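ミュンドラ工科クラブ 活動報告会 話すための原稿(自分用メモ入り)
題:「二本の腕で、やわらかいものをつかむ」

(スライド1 表紙。マイクの確認をしてから)

みなさん、こんにちは。土曜日の午後という、ふつうなら家でのんびりしていたい時間に、こんなにたくさん集まってくださって、本当にありがとうございます。Munedoraのロボットクラブを代表して、今日は私たちの六月からの取り組みをお話しします。持ち時間は少し長めにいただいているのですが、私は話し出すと脱線するたちなので、途中で部員が時計を指さしはじめたら、どうか温かく見守ってください。

(ここで一呼吸。前列の保護者の方にあいさつ)

私たちのクラブは、もともと車輪で走るロボットばかり作っていました。Civville杯という大会に毎年出ていて、昨年は67点で、決勝まであと少しというところでした。悔しかったですねえ。帰りのバスの中でずっと反省会をしていて、その中で部員の一人がぽつりと「来年は手のあるロボットがいい」と言ったんです。それがそもそもの始まりです。

(スライド2 課題の説明)

今年選んだのは、やわらかいものを扱う課題です。積み木のような硬いものなら、置いた場所と向きがわかれば、だいたい同じようにつかめます。ところが袋や布は、置くたびに形が変わります。昨日うまくいった動きが今日は通用しない。部員たちはこれを「ふにゃふにゃ問題」と呼んでいて、活動日誌にもそのまま書いてあります。顧問としては、もう少し立派な名前をつけたい気持ちもあるのですが、わかりやすいのでそのままにしています。

(スライド3と4は続けて。急がないこと)

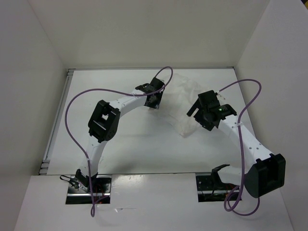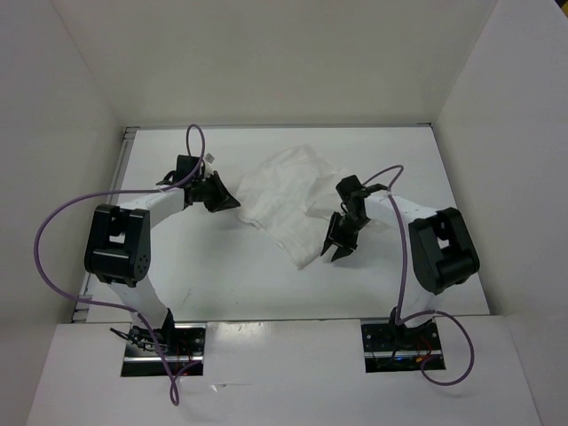
左右の腕が向かい合う作業台で、一枚目は透明な袋、二枚目は白い布のようなやわらかいものです。

さて、練習の進め方です。今年は3つの班に分かれました。腕を整備する班、動きを教える班、それから記録をつける班です。最初はみんな動かす班に入りたがりまして、まあ当然ですよね、私だってそちらに入りたいです。でも夏が近づくころには、記録班が一番頼りにされるようになっていました。どの動きで失敗したのか、つかむ前だったのか、持ち上げるときだったのか、それを言葉で残してくれる人がいると、次の日の話し合いがまるで違うんです。

(余裕があれば記録ノートの実物を見せる。なければ飛ばす)

これまでに残した記録は、全部で2000回分になりました。もちろん成功ばかりではありません。透明な袋をはじめて練習に使った日は、53回続けて失敗しました。途中からは部屋がしんとしてしまって、私もお菓子を配るくらいしかできることがなくて。それで次の回に指先が袋のしわをすっと挟んで持ち上がったときは、隣の教室から何事かと人が見に来るくらいの歓声でした。あの声は、今でもよく覚えています!

(笑いが起きたら少し待つ)

技術的なところも少しだけ。袋の場合、部員たちは真ん中を狙うのをやめて、盛り上がったしわを探すようにしました。布のほうは、片方の腕で端を押さえておいて、もう片方で引くという手順に落ち着きつつあります。人間が洗濯物をたたむときにも同じことをしていますよね。この手順を思いついた部員は、家でお手伝いをしながら自分の手をじっと見ていたそうです。お手伝いのほうはあまり進まなかったかもしれません。

(スライド5 困っていること)

まだうまくいかないこともあります。二本の腕を中央に寄せると、手先どうしがぶつかりそうになるんです。今は片方が待って、もう片方が先に動くという約束にしています。安全ではあるのですが、どうしても時間がかかる。大会では制限時間がありますから、ここをどう縮めるかが次の宿題です。それからケーブルの取り回しも地味に大事で、腕を大きく動かしたときに引っぱられないよう、整備班が練習前に毎回たるみを確かめています。

(スライド6 お礼。ゆっくり、名前を間違えない!)

部品のことで相談に乗ってくださったHsu工房のみなさん、練習場所の件でお世話になったVonholm科学館のみなさん、いつも遅い時間の質問にまで返事をくださって、ありがとうございます。それから、帰りが遅くなっても笑って迎えてくださるご家庭のみなさんにも、この場を借りてお礼を申し上げます。

このあと隣の部屋で、部員が質問にお答えします。難しい質問でも簡単な質問でも喜びますので、どうぞ遠慮なく声をかけてやってください。

(入部希望の用紙は出口の机。言い忘れないように)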